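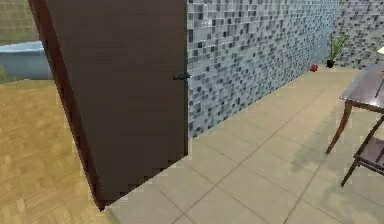

Tenants of the Wusilton apartments in Brakumia told the building's owner, Ó Conaill, that a $50 monthly water charge should not apply until each unit has its own meter.

July 14, 2022

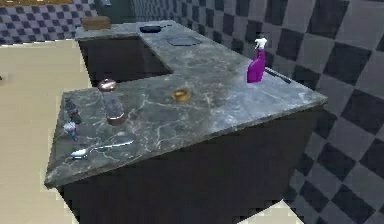
Metering firm Prileo will fit 1,443 units, starting in August. Installers need clear access to the kitchen shut-off valve. Items kept on the counter, such as a spray bottle or glass jar, should be moved beforehand.

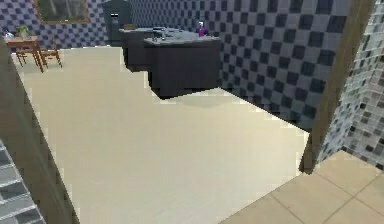 Tiled flooring at a doorway.

Water will be off for 2 hours per unit. Meters log usage daily.

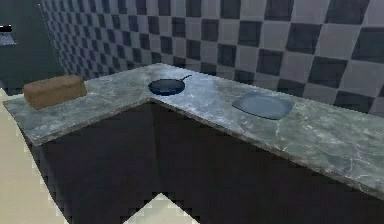 The charge stays in place during the work. Residents should cover food before the visit, including any bread left on the counter. Written objections go to Ó Conaill's Brakumia office.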